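3.2 Laying out and folding the garments

The fabric part of the study was done after the sorting part, on the same table. The table was covered with a plain pale green cloth, because in our first trials in July the garments slid too easily on the bare top and the corners did not stay where they were put. A covering with a little grip solved most of this. It has the disadvantage that it can move together with the garment, and then the covering must be pulled straight before the next fold.

We worked with 260 garments, borrowed from the clothing store at Plarkinness and returned there afterwards. Of these, 143 were of dark cotton or a cotton mix. We paid special attention to the dark ones. On dark grey fabric the creases are hard to see in weak light, and people who fold at home often tell us that they find the folds only when the garment is taken out of the drawer again.

Each trial began with the garment dropped in a heap. The steps after that follow the order proposed by Peixoto for household linen, with small changes for clothes. First, two corners of the same edge are found. Then the garment is lifted by them and allowed to hang, so that its own weight opens the larger folds. It is then lowered to the table and stretched a little from side to side. The last step before folding is to smooth the middle. We call a garment "flat" when no crease crosses it from one edge to the other.

In total 1051 folds were recorded. Matilde Pacheco marked every fold on the Vernura scale, which goes from one (still a heap) to six (edges meet all along). A second person marked 200 of them without knowing the first mark. Where the two marks differed by more than one step, the fold was discussed and a common mark was written down. The Veltitside sheets, which we used in the earlier report, have only three steps, and for this reason the older results cannot be compared directly with the present ones.

Two observations were made in almost all sessions. Long diagonal wrinkles appear when the two held corners are not at the same height or are pulled with different strength. They are not removed by pulling harder. It is better to let one side go, to lay it again and to start from the middle. The second observation concerns the hem. A loose hem tends to turn under itself when the garment is lowered, and the fold made on top of it then becomes thick on one side. Figure 4 shows grey fabric on the green covering.
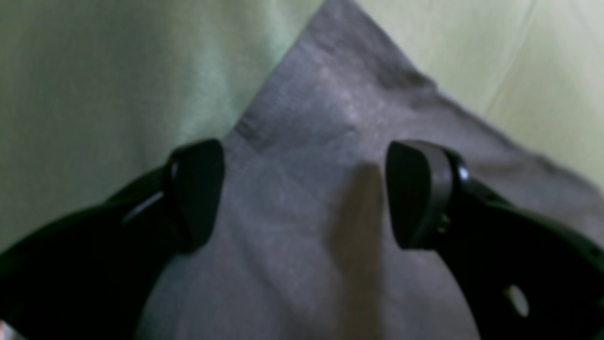
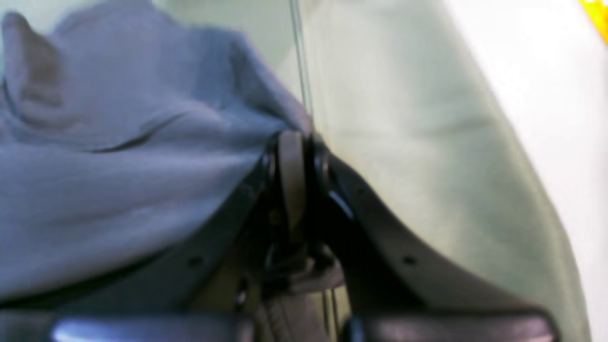
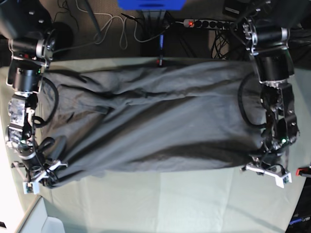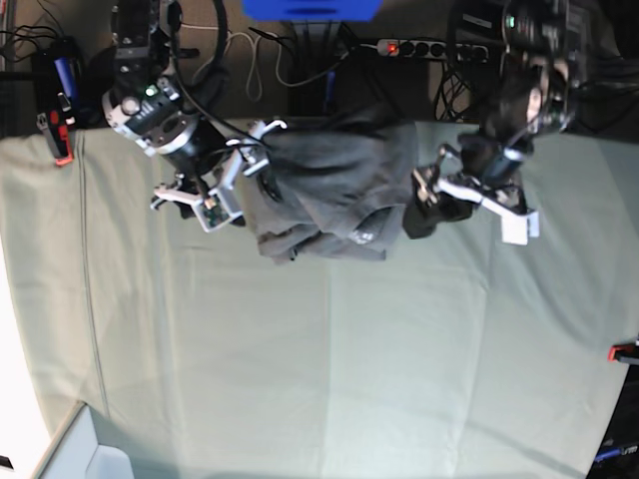 Figure 4. Handling of grey fabric at the green-covered table.

Is it better to smooth a garment before the first fold or after it? Before the first fold, as a crease that is closed inside cannot be reached any more without opening the garment again.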